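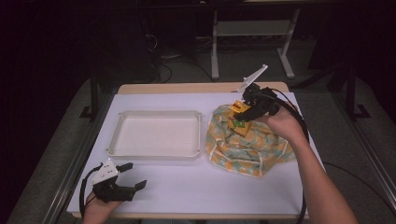
Cloth bag and white tray on the table, small yellow and green packet at the mouth of the bag

Cloth bags for snacks - who else has switched?

mintandmarmalade
Posted 7th December

I have to share this because I'm far too pleased with it. I've given up on the big plastic tub for our snacks and gone over to cloth bags, and I love them! The one in the photo is my favourite, pale mint green with orange and yellow and a white trim, and it cheers me up every time I get it out. Everything lives in the bag, and when we want something it gets tipped into the white tray so we can all see what there is. Then whatever's left goes back in.

It squashes down to nothing in a suitcase too. We took two of them to Plurville in August and they went in the gaps between the shoes.

Does anyone else do it this way? And what do you use for a tray? Mine's shallow with rounded rims and I'm wondering if something deeper would be better.

tronell_tea
Lovely colours! I'm a bag person as well, though mine are all plain and now I'm jealous. I'd stay shallow with the tray. I had a deep one and the little packets lay flat on the bottom under everything else, so we were rummaging again, just in a different container.

PetricaPreda
I'll be the grump, sorry. Cloth bags are where crisps go to be crushed. There's no shape to them, so the moment you put a tin on top that's your lunch gone. I went back to a lidded box after 3 weeks and I haven't looked back. The tray I do agree with, we have one by the kettle.

mintandmarmalade
Fair point about the crisps, Petrică! I should have said, ours is mostly small wrapped things and they don't seem to mind. Crisps travel on top or in my coat.

valente_v
Can I ask how you wash it? I made one out of an old pillowcase and the trim went all wavy after the first go.

mintandmarmalade
Inside out, cool wash, and I pull the edges straight while it's damp and hang it by the opening. I don't iron it (I don't iron anything) so it's always a bit of a crumpled heap, but it comes up clean.

tronell_tea
Valente, did you wash the fabric before you sewed it? If the pillowcase had been through the machine for years and the trim was new, the trim will have shrunk and pulled the edge in. You can unpick it and put it back on now it's done its shrinking.

valente_v
Oh that'll be it! The trim was brand new from the market in Flitmont. Right, unpicker out tonight.

PetricaPreda
Or, and hear me out, a box. You wipe it and it's clean.

mintandmarmalade
Ha! A box doesn't fold up though, and our cupboard is tiny - I'd have to store the box somewhere even when it was empty. I do see it for a car boot.

PetricaPreda
Car boot is exactly where mine lives, so perhaps we're both right. I'd still like to see how you stop biscuits going to dust in there.

tronell_tea
Biscuits in a tin, tin at the bottom of the bag. Packets on top of the tin. Been doing it for years and even the wafers make it.

valente_v
Trim's off. Will report back when it's on again!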